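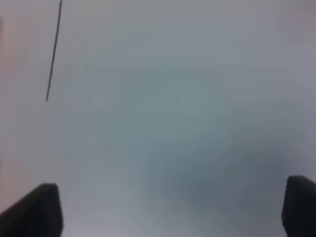 Stage Lighting for Small Theatres
Handout 4: Before the technical rehearsal
Tuesday, January 23, 2018

In the last lecture we spoke about the lighting plan for the Wudside studio, which has 62 seats and a very low grid. Today we continue with the cue sheet.

A cue sheet is a table. Each line has a cue number, the moment in the text, the time of the fade and a short note. Please write the moment as a spoken word or a movement of the actor — "after she sits" is good, "sad part" is not.

For a one-act play you will need up to 20 cues. The December production at Wudside had 134, and the operator could not follow the dialogue any more.

Fade times. Count them aloud while somebody reads the lines. A fade of three seconds feels long in a quiet room.

Numbering. Leave gaps between the numbers, so that new cues can be added later.

Homework: read the first act of your chosen play and prepare the cue sheet on one page. Bring two copies — one is for the stage manager.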